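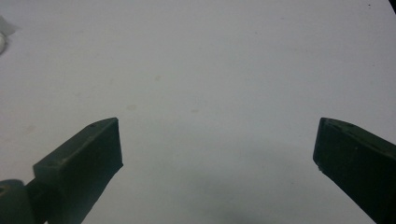
Week three with the Stilen hand-held gripper kit. Posting notes as I go. I paid for it myself, ordered through Whitlock.

What comes in the box: the gripper, a camera mount, a spare pair of fingers, a bag of screws and a printed card with a link to the manual. No camera. You supply your own.

Price was $600 with the spare fingers. The version without them is $100 less. Get the spares. They're hard to find on their own and the shop was out of them all of June.

Setup took me 60 minutes, most of it on the camera mount. The manual shows an older bracket and the screw positions don't match. Midstead has a corrected page up now, but you have to dig for it under "legacy."

The fingers are blocky. That's fine for cups, boxes, blocks and most kitchen stuff. It's a bad fit for anything flat on a table. I tried coins and playing cards and gave up on both.

Tip alignment was good out of the box. I check it before each session with the fingers open and again closed. Mine has needed one adjustment so far, on the right side.

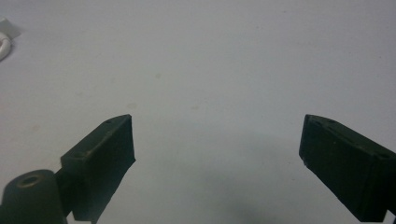 Lighting matters more than I expected. With a pale tabletop and dark fingers, auto exposure goes for the table and the fingers lose detail. I lock exposure by hand now and the clips are a lot more even.

Recording software is the weak part. It names files by counter only, no date. I'm at clip 2419 and I sort them with a script I wrote myself. An export option was promised in the last update and it isn't there.

Weight is okay. My wrist gets tired before my patience does, so I stop for a few minutes every half hour. The handle could be thicker. I wrapped mine in tennis grip tape.

Support: two emails, two answers, both next day. The second one sent me to a parts seller in Jorkport that ships the finger screws in small packs. Good to know - the ones in the bag strip if you use a power driver.

Would I buy it again? For collecting demos at a desk, yes. For small or thin parts I'd wait for the narrow finger set they keep mentioning.

Next up is swapping in the spare fingers and comparing grip on the same set of cups. Will add to this thread.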